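Jobs | Europe desk | Full-time

Gravton seeks public order and protest reporter, Paris
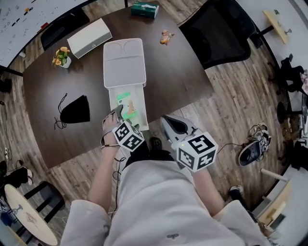 An open drawer in a white storage box on a dark wooden table.

Gravton is hiring a reporter to cover protest, policing and public order in France. The job is based in our Paris bureau and starts in July. It is a staff position, full-time, on a permanent contract after a trial period.

Gravton is a news agency. We supply text, photo and short video to newspapers, broadcasters and websites in English. The Europe desk employs 115 people, 4 of them reporters in Paris. This post is a new one and will bring the number of Paris reporters to five.

About the job

The reporter will cover street demonstrations, strikes, road and fuel depot blockades, police tactics, and the court cases that follow. Much of the work is outdoors and at short notice. The rest is done on the phone, in courtrooms and at a desk.

On a day with a large march, you will usually be one of two reporters on the street. You will phone in or message short takes to the desk, which writes the running story. You will be expected to file the first take within 15 minutes of arriving, and to keep crowd numbers, arrest figures and injury reports attributed to whoever gave them. If the police and the organizers give different figures, both go in the copy.

On quieter days, you will follow up. That means hearings at the criminal court, complaints against officers, new laws on assembly, insurance claims by shopkeepers, and local disputes outside Paris that have not yet reached the national press. We want at least one longer piece a month from outside the capital.

You will report to Hervé Ferrand, Paris bureau chief. Day-to-day editing is done by the Europe desk under Benedikt Holzer.

What we need from you

At least 3 years of reporting experience at a daily paper, agency, broadcaster or news site.

Fluent spoken French and the ability to read court and government documents in it.

Clean, fast written English. You will be tested on this.

Experience covering crowds, unrest or emergencies. Tell us what you covered and what you filed.

The right to work in France. We can't sponsor a visa for this post.

Willingness to work nights and weekends. Shifts are set two weeks ahead, but they do change when news breaks.

It would help if you can shoot usable phone video, have a driver's license, or know how French labor unions are organized. None of these is required. A journalism degree is not required either.

Safety and equipment

New hires take a hostile environment and first aid course before they are sent to cover a demonstration. The course is paid for by Gravton and counts as work time. It is repeated every two years. If you have a current certificate from another provider, send a copy with your application and we will check whether it covers the same ground.

You will be issued a helmet, goggles, a respirator, a first aid pouch and a press armband. The helmet and respirator are fitted at the bureau. Equipment stays there between assignments and is signed out and back in.

Reporters may leave a location at any time if they think it is unsafe. They do not need the desk's permission and will not be asked to justify it during the event. A debrief is held the next working day. Counseling is available through an outside provider, and the bureau is not told who uses it.

Pay and conditions

Salary depends on experience and follows the bureau's pay scale, which we send to every candidate invited to interview. Night and weekend shifts are paid at a higher rate. Extra hours worked during breaking news are paid or taken back as time off, at your choice.

Travel outside Paris is booked by the office. Meals on assignment are reimbursed against receipts. You will get a laptop, a phone and a backup battery. We contribute half the cost of a monthly transit pass.

Hiring process

There are three stages. The first is a written test done at home, which takes two hours. You will get a set of raw notes, a police statement in French and a union statement in French, and you will write an urgent, a short take and a 500-word story.

The second stage is a video interview with Hervé Ferrand and Benedikt Holzer. The third is a paid day at the bureau, working alongside the team. We pay train fare for candidates who live outside the Paris region.

We received 122 applications the last time we advertised a reporting job in Paris. Everyone who applies will get a reply, but we can't give individual feedback before the interview stage.

How to apply

Apply through the Gravton jobs page using the form for this post. Attach:

A resume of no more than two pages.

Three published pieces, at least one of them written on the day of the event. Links are fine. If a piece is behind a paywall, send a PDF.

A cover letter of one page, in English. Tell us about one story from the street where the early information was wrong and how you handled it.

Names of two editors who have handled your copy. We won't contact them until after the interview.

Please don't send photographs of yourself or your date of birth. Applications close at 6 p.m. Paris time on the closing date shown on the form. Late applications are not read.

Freelancers who already work for Gravton may apply and go through the same stages as other candidates. Questions about the post can be sent to the bureau through the contact link on the form. Please don't call the news desk.

14 shares | 3 comments

Related listings
Night editor, Europe desk, Gravton
Court reporter (one-year contract), Joly
Video producer, breaking news, Hillon
Freelance photographers, southern France, Jelanley
Fact-checker, French and English, Joly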